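Home | Lists | Archive | Search | Log in

[office-moves] Re: Desks for the small office at Estholm
Reading time: 2 min | 3 comments

On Monday Mervin Boychuk wrote:

> Before I order anything for the small office, can someone tell me
> what is staying? I have 400 left in the furniture line and I don't
> want to buy a second chair if the first one is fine. Also, does the
> phone go or stay? Camenzind want 1287 for the full refit and I think
> that's too much for one room.

Mervin,

The white desk stays. So does the black chair with the mesh back and the headrest, and so do the horizontal blinds on the glass. The desk phone is the white one with the coiled cord, and I would keep it where people can reach it from the chair. 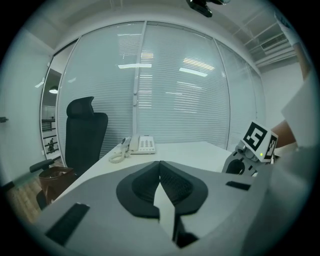
Can the phone stay on the same extension after the move?
It keeps its extension as long as it's plugged into the same wall port.

I would turn down the Camenzind quote. Most of it is for a new desk and a cabinet from the Tevar range, and the room has no use for a cabinet. Grivo can do a desk lamp and a cable tray inside your 400.

The cable tray matters more to me than the lamp. There's a thin black cable behind the phone that runs toward the left side of the desk, and I'd like that one in the tray first. The small light-gray folding stand can stay on the desk. Glasses and other personal things need to be off it before Grivo come. The framed picture on the wall stays up.

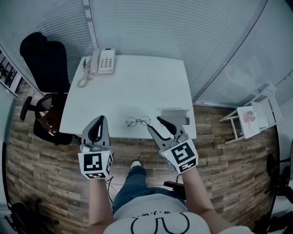 Régis Mallet

P.S. The blinds need dusting before October. Please send the Grivo order number to the list when you have it.

Reply | Forward | Next in thread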